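The drawer of dead cords

We moved to the new place in June, which in this part of Victoria means carrying a mattress up the drive in sideways rain while the removalist watches from the cab. Everything is unpacked now except one box. It says CORDS on the side in my handwriting, and I've moved it through four houses without once needing a thing that was in it.

I gave myself a Saturday-ish sort of afternoon to deal with it. Ten minutes, I thought. By the time the kettle had gone on for the third time I was sitting on the lounge room carpet with a Ditasero phone charger in one hand and the lead from a Solberg electric blanket in the other, trying to recall whether we still owned the blanket. (We don't. It went to the op shop, cordless, and I'd like to apologise to whoever paid for it.)
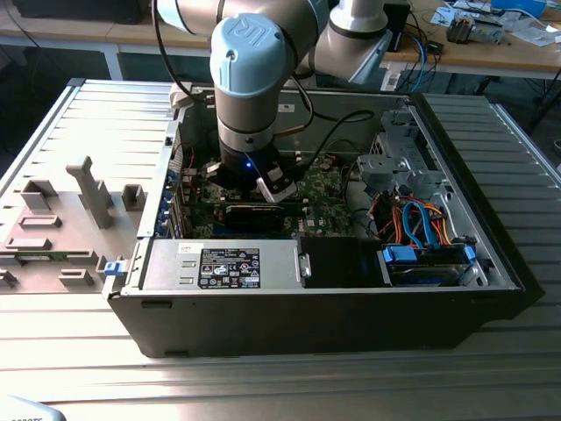
Keeping things just in case is a habit I got from my father, who had a shed full of it. Jam jars of screws, half-tins of mission brown, a Nornetti toaster he was going to get to when the weather cooled down. Mum reckoned he could have built a second house out of it, though not one you'd want to live in. I used to roll my eyes, and now I'm the one who can't throw out a printer cable. An old desktop computer is the worst of the lot for people like us. Lay one on its side with the cover off and there's the green motherboard with all its little connectors, and a black card sitting in its slot, and every bit of it looks far too clever to go in a skip. So it goes in the cupboard under the stairs, and then the cupboard is full.

My rule in the end was simple. If I couldn't name what it plugged into, out it went. This lasted until I found a Ditik adaptor I was fairly sure belonged to the baby monitor, and our baby is 13 and has opinions about privacy. I kept it for a bit, then put it in the out pile, then took it back out while making tea.

The tip takes e-waste at the shed on the left past the weighbridge, open until 2, and they're decent about it. I handed over some 120 dollars' worth of cables at what I must have paid for them and got a nod.

The box is still in the hall. It's a good box, double-walled, with proper handles, and I've written BOXES on it.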